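Notebook, Friday, just after lunch

Right, I said I'd write up the house rules for the disassembly cell before the Nilden people come in November, so this is me doing it. The Ledis checklist we inherited is fine for big palletising cells, but it runs to 184 lines and most of them are about fences. I've crossed out everything that doesn't fit a bench with an arm on it and kept 26, which I think is still too many (shout if you disagree!).

The ones I care about most, in no order. Speed stays at 35 per cent whenever someone has a hand over the table, and that includes "just nudging the case a bit". Side panel off and mains lead out before the tower goes anywhere near the bench – I know it sounds obvious, but I found the lead still in on job 3630 and I wasn't very happy about it. Wrist strap on for memory and drives, even if they're headed for scrap, as we'll only get sloppy with the good ones otherwise.
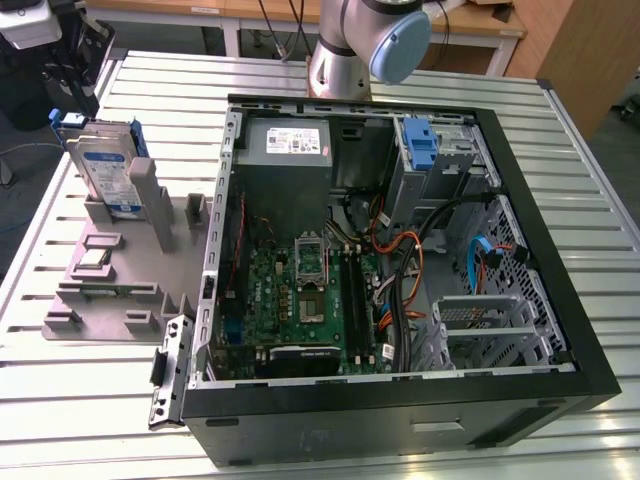

Then there's the fixture tray. My feeling is that a part goes in its own slot or it goes in the reject box, full stop. No leaning things against the posts. Sadowski's note on hand-guided work says to check the tray is fixed down at the start of every shift, and I've pinched that one word for word.

Still arguing with myself about loose cables. Jukari want them all tied back before the arm moves in. I'd settle for clear of the path, checked by eye, with one slow dry run first. Tying takes ages and half the time you're cutting the ties off again ten minutes later.

To do: print the short list, laminate it, move the stop button check to the top. Ask whether we need a separate sheet for laptops.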